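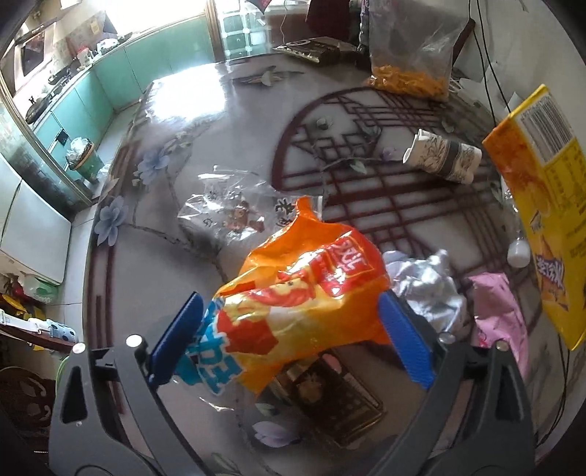 Clearing the Snack Table

Posted 13/12/2018 in Tables and Tabletops

The table on this page is in the dining room of a rented house in Okstead. It is a round one with a glass top, and it is where everything in the house ends up: mail, keys, phone chargers and, at this time of year, snacks. This gallery belongs to the Maltinton household series, which looks at ordinary tables before and during a tidy. There are 195 tables in the series so far. Most of them have been desks and kitchen counters, so a dining table made a change.

The orange snack bag is the brightest thing on the table. The top is twisted to a point, and the brand label is in red and white Chinese characters. A clear plastic bag with brown and dark Chinese printing lies crumpled behind it, along with a silvery foil wrapper and a pink one.

Farther back are a paper cup on its side, printed with a gray-green pattern, and a resealable bag with small orange snack pieces in the bottom half. The resealable bag is the one item there that needs a decision. Everything else can be sorted by looking at it.

How the table gets cleared

The household has done this often enough to have a routine. It takes 5 minutes when the table is like this, longer after a holiday.

Food comes off first. Anything still open is closed with a clip or tipped into a jar, and anything stale goes in the kitchen trash. Unopened packets go back in the snack drawer, which is the second one down next to the stove.

Wrappers are next. Foil, cellophane and snack bags all go in the trash, since the Okstead collection does not take soft plastic. Small wrappers are pushed inside a larger empty bag so they do not blow around when the back door is open.

Cartons are checked by hand before they are flattened. More than once a carton has gone out with a full sleeve of crackers still in it - the weight gives it away if you pick it up, but not if you just press down on it.

Cups and bottles are left for last. They are carried to the sink in one trip and emptied there.

Then the glass is wiped. A damp cloth does the crumbs and a dry one does the streaks. Sugar is the worst of it, and it needs warm water and a second pass. Nothing abrasive is used on the glass, which already had a few fine scratches in June when the lease started.

The middle of the table 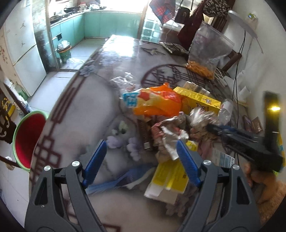
Cartons, wrappers and an orange package in one heap, with the blue bird print in the clear space.

The long yellow carton is set diagonally and touches the orange package at one end. A second carton, yellow and white, is flattened and goes straight to the paper bin. The dark brown package on the left side has a small white label near one end.

The pattern is the reason the owners picked this tabletop. Birds, flowers and dark red lattice on a marbled gray background show up well when the table is clear, and the household says that is a fair reason to keep it clear. Crumbs are harder to spot on the gray parts than on the red, so it helps to wipe the whole top and not only the places that look dirty.

About the series

Maltinton began with a call for pictures of tables in everyday use. The aim is 1,000 tables, and at two or three pictures each that should come to a little under 3,000 pictures in all. Rooms are shown as they are. Contributors are asked not to straighten anything up first.

Other galleries in this section:

Niazi kitchen, breakfast counter
Emik workshop, bench and shelf
Okstead, hall table with mail

Pictures may be used in classrooms and newsletters with a credit to the series. To send in a table, use the form on the contact page and include the room, the town and a sentence on what the table is mostly used for.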